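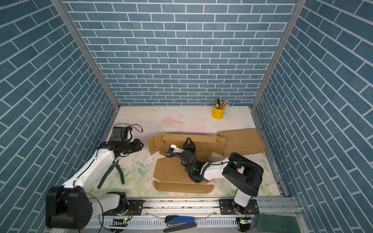

Fig. 4. Lined desk bay with pencil cup at the rear and pliers on the work surface.

4. Lining and laying out the desk bay

This section applies to the Lovwood three-wall bay with aluminium corner posts. Fit the posts as set out in section 3 before starting.

4.1 Wall lining

1. Wipe each wall panel with a dry cloth. Remove dust from the inner faces of the corner posts.
2. Cut three lengths of patterned paper, one for each wall. Allow 30 mm of spare paper at the top and at the bottom.
3. Start with the back wall. Align a horizontal grout line of the pattern with the top edge of the panel.
4. Smooth the paper from the centre outwards. Trim the sides so that the cut edges finish at the corner posts.
5. Line the left and right walls. Match the brick courses to those on the back wall before pressing the paper down.

Note: Brick patterns in running bond show any error in level clearly. Check the courses across both corners before trimming.

Caution: Do not cut against the face of a post. The blade will mark the aluminium.

4.2 Work surface

6. Lay the printed covering on the tabletop with the pattern face up. Push the far edge against the back wall.
7. Press out trapped air with a soft cloth. Leave the covering flat for 13 hours before placing tools on it.
8. Trim the front edge.

Note: Pale coverings show scuffs and dark specks early. These do not affect use. Clean with a damp cloth and mild soap. Replacement covering is sold under part number 922.

4.3 Cup and hand tools

9. Stand the metal pencil cup at the far edge of the surface, near the back wall. A position slightly right of centre is suitable.
10. Place pencils and pens upright in the cup. Do not pack them so tightly that the cup lifts when one is taken out.
11. Lay pliers flat on the surface when in use. Close the handles before putting them away.

Caution: Do not store pliers in the pencil cup. Their weight may tip it over.

Caution: Do not drag tools across the covering. Lift them clear.

4.4 Checks

12. Look along each wall and press down any raised edge.
13. Check that no paper is caught beneath the foot of a corner post. If it is, loosen the post, free the paper and refit as in section 3.

Revision 3 February 2026. Checked by Tudor Furtună.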